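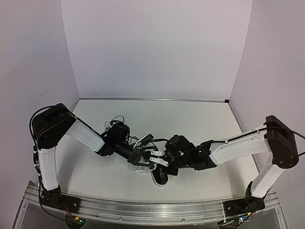

Kamlesh Bajpai told me in June that he'd believe in chore robots the day one of them could get his kid out the door with both shoes on. I wrote that on the first page of my notebook and it kind of took over the whole project.

So my question was: can machines do the boring jobs yet, at home or in a store? I picked shoes as my main case (my other idea was folding towels, but everybody does towels). Shoes are sneaky. They're stiff at the sole and floppy on top, and if there are laces you're dealing with string too, which is a whole other headache. Two arms help a lot with this, I think, since one can steady the shoe while the other one works on it. Try putting a shoe on a toddler one-handed and you'll see what I mean!

For the shop-floor half I talked to Roswitha Auer at Flunwood, a shoe store with 710 pairs in the back room. She'd love a machine that puts try-ons back in their boxes at closing time. She showed me how she does it and it took her no time at all - shoe in, other shoe flipped, paper over, lid on. Then I made her do it slowly so I could write down the steps, and she kept laughing because she'd never noticed she turned the second one around.

That flip is my favorite finding. A person does it without looking. A robot has to be shown or told, and then it has to cope when the next pair is a boot. Roswitha said she'd pay $2,000 for something that worked all evening without her watching it, and $500 if she had to stand there. I don't think either price gets her a pair of arms today, but I didn't get real quotes, so that's a guess.

My answer for now is "sort of, on a clear table, with somebody nearby." A hallway with a wet dog and a backpack in it is a different story. If I had another semester I'd look at laces by themselves, and I'd want to ask Kamlesh's kid a few questions too.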